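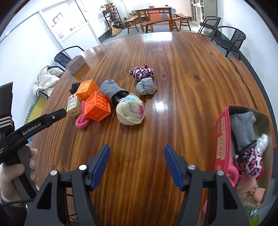

Chapter 4
Showing the Robot What to Do

Writing a program for a robot that welds the same seam all day is slow work, but it can be done. Writing one for a robot that has to put socks and a comb into a tin is much harder. Cloth folds in a new way every time it is picked up. For jobs like this, most teams now have a person do the task and record it.

This chapter covers 2 ways of doing that. In the first, the person holds the gripper and moves it by hand - no robot arm is needed. In the second, the person drives a real arm by remote control. Sections 4.1 and 4.2 take them in turn. Section 4.3 follows Sneha Maurya and Irina Oprea as they record 497 demonstrations of a sorting task for the Sokareo project and throw out 17 of them.

Before you start, review the material on coordinate frames in Chapter 2. You will need it for the exercises.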